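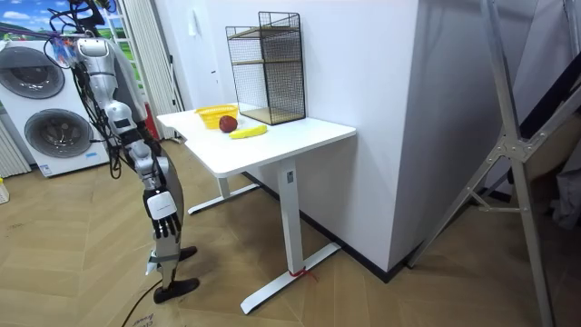
Silver-and-white robot beside a white desk.

Callton Home Crafters, minutes of the general meeting
Posted January 24, 2026 by the Secretary
2 min read | 7 shares | 0 comments

Meeting opened at 10:05 am in the Callton hall. Minutes of the previous meeting were taken as read and accepted.

Sales. The group's online shop, run through Stokitz, took $1,724 for the quarter from 107 orders. Baby blankets and beanies sold best. Crocheted toys were slow. Members are reminded that postage has gone up and listings need to be changed to match.

Pricing. Discussion on whether members should charge for their hours as well as yarn. Several said customers at the Sowah market won't pay more than $29 for a beanie, whatever the colour or wool. Agreed that each member sets her own prices but nothing is to be sold below the cost of materials. Carried.

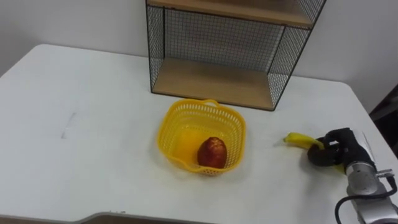
Market stall. The Sowah stall is booked for April. Members wanting space should put their names on the sheet by the next meeting. Stall fee to be split evenly between those who sell on the day. Mums with small children can have the morning shift if they ask early.

Yarn order. Liko will hold its bulk price on eight-ply until the end of the month. Orders to the Secretary, paid in advance. The grey is out of stock.

Labels. Care labels are still missing from some items. Anything without a fibre content label will be sent back to the maker.

General business. A request for a beginners' bookkeeping session was held over.

Meeting closed 11:20 am.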